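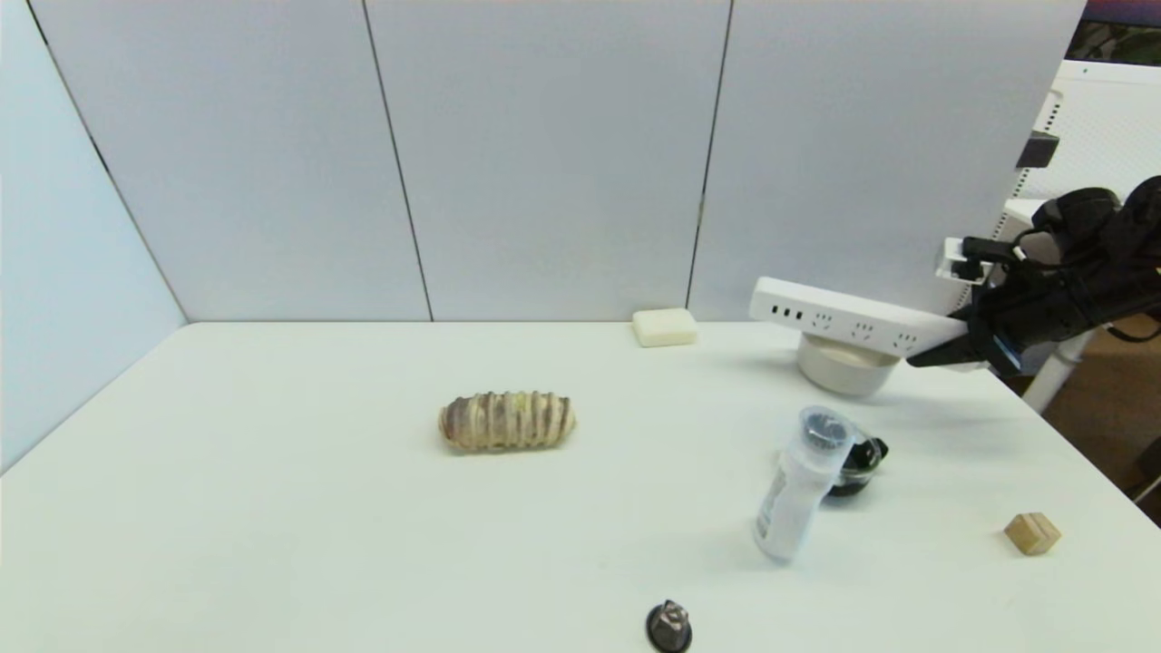

My grandmother kept her sourdough starter in a pickle jar on top of the refrigerator, and when I was small I was a little afraid of it. It smelled like paint and apples. She fed it every morning before she fed any of us, and if you complained about that she would tell you the starter had been in the house longer than you had.

I've been thinking about her a lot since we moved to Plinholm. The apartment is on the top floor and gets the afternoon sun, so for the first few weeks in September my own starter went completely wild. I'd mix it before work and come home to find it had climbed out of the jar and down the side of the cabinet (twice!). Then the weather turned, the landlord hadn't switched the radiators on yet, and it just sat there sulking with a gray puddle on top. I went through a whole bag of rye flour trying to cheer it up.

So I did what I always do when I'm stuck, which is call my old neighbor Silvan Aebischer and let him talk. Silvan baked for a living for 38 years and he has opinions about everything: water, salt, the kind of towel you put over the bowl. He told me to stop changing three things at once. Pick one flour, pick one time of day, and leave the poor thing alone for a week. He also told me to write down the temperature of the kitchen, which I thought was fussy until I did it and saw that it was dropping to 15 degrees Celsius overnight. No wonder it was sulking. I would be too.

I bought a little heating mat, the sort people use for seedlings, and set the jar on a folded dish towel on top of it. That meant finding somewhere to plug it in, in a kitchen built when people owned one toaster and were happy with that, so there was some shuffling around of the kettle and the radio. By the fourth day I had bubbles again, and by the end of the week it was doubling, and I may have called my sister to tell her so while she was at the dentist.

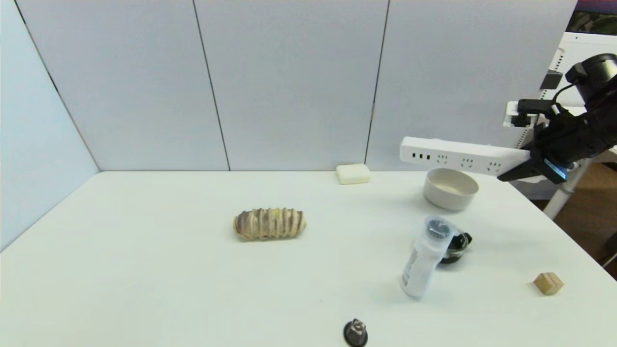
Shinji Noguchi wrote to me after my last post to say that he gave up on mats and lamps years ago and keeps his jar in the oven with only the light on, and that he has forgotten it in there and preheated the oven exactly once. He now hangs a wooden spoon on the door handle as a warning. I love this, and I'm going to borrow the spoon idea even though my oven light burned out before we moved in.

The first real loaf came out on a rainy evening and it was fine. A bit flat, a bit pale on one side, and I cut it too early like I always do, standing up at the counter with the butter already out. The second was better. I used 18 grams less water and let it rest in the refrigerator overnight, and the crust made that crackling sound while it cooled that made my grandmother hold up one finger so we'd all be quiet and listen.

I'm going to try her caraway loaf next. The recipe is on the back of an electric bill and the oven temperature just says "hot," so if anyone has a caraway rye they trust, please send it along before the weekend!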